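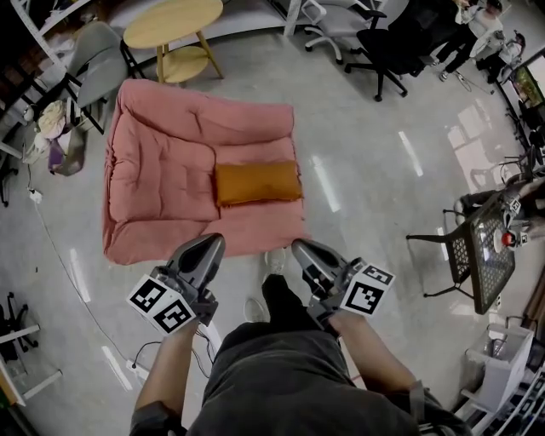

Handheld gripper build, second pair: where it stands

The second pair of handheld grippers is assembled and has been through its first round of soft-goods trials in the shared workshop. Most of the work since the November newsletter went into three areas: finger stiffness, tag block mounting and cable routing. Notes on each follow, for members who are building their own pair from the Nodbridge drawings.

Fingers

The first print of the fingers flexed too much near the tip. Under a firm squeeze on a folded towel the two tips crossed by 3 mm, and the width reading no longer meant anything. The current fingers have a deeper rib along the back and print on their side, so the layers run the length of the finger. Crossing under the same load is now below what we can measure with the calipers in the tool drawer.

The pointed tip is unchanged. It gets under a seam or the edge of a pillow without much fuss, and it does poorly on anything slick. A strip of thin rubber on the inside face helps. Glue it before fitting the finger, as there is no room for a clamp afterward.

Tag blocks

Each gripper carries two cube-shaped blocks with printed square tags on the faces. Position comes from the tags, so the blocks have to stay put relative to the fingers. On the first pair they were held with double-sided tape, and one had crept by the end of an afternoon. The second pair uses two screws per block into heat-set inserts.

Print the tags on matte paper. The workshop floor is glossy and the ceiling lights come straight back up off it, and laminated tags washed out at low angles. Leave the full white border around each tag when trimming. Two sheets from the last batch were cut right up to the black and had to be thrown out.

After fitting, run the block calibration from the Helleo scripts and write the result on the build sheet. If a block is removed for any reason, run it again. The old numbers will look plausible and be wrong.

Cables

The cable leaves the handle at the rear and hangs toward the floor. A strain relief clip is now part of the handle print. Before that change we lost one connector to a tug from a shoe. Leave enough slack to reach the floor from full standing height, then tape down the run to the power strip if anyone else is in the room.

Trials

The test objects so far are soft furnishings: a tufted floor cushion and a small rectangular pillow. They were picked as an awkward case. The pillow deforms when squeezed, the cushion under it moves if you drag, and neither has an edge that reads well from above.

The log holds 313 short recordings. A recording is one task from start to finish, for example lifting the pillow off the seat and setting it back. Of these, 8 were dropped for lost tags, all of them with the forearm turned so that the block faces pointed away from the head camera. Anyone recording should keep the wrists fairly level and avoid crossing the arms. It feels stiff at first.

Squeeze width is read by a small magnetic sensor at the pivot. It drifts slightly as the handle warms in the hand. Zero it with the fingers closed before each set, and again after a break.

Known problems

The left trigger return spring is weaker than the right. Both came from the same bag. A replacement set is on order from Cenik.

The handle is sized for a medium hand. A smaller grip is drawn but has not been printed.

The recording script does not warn when the disk is full. Check free space first.

Files and parts

The finger, handle and block files are in the Ayele folder on the workshop drive, under revision 4. Do not mix revision 4 fingers with older handles. The pivot bore is different and the finger will bind at half travel. The parts list in the same folder is current except for the insert length, which should match the block drawing and not the list.

The pair can be signed out for use inside the workshop. Bring them back with the cables coiled loosely and the tag faces clean. A dry cloth is enough; alcohol lifts the toner.

Next on the bench is a stiffer pivot, followed by the small handle. Anyone with time on the printer in the evenings can take the handle job, as it is a long print and needs support material cleaned out of the trigger slot by hand.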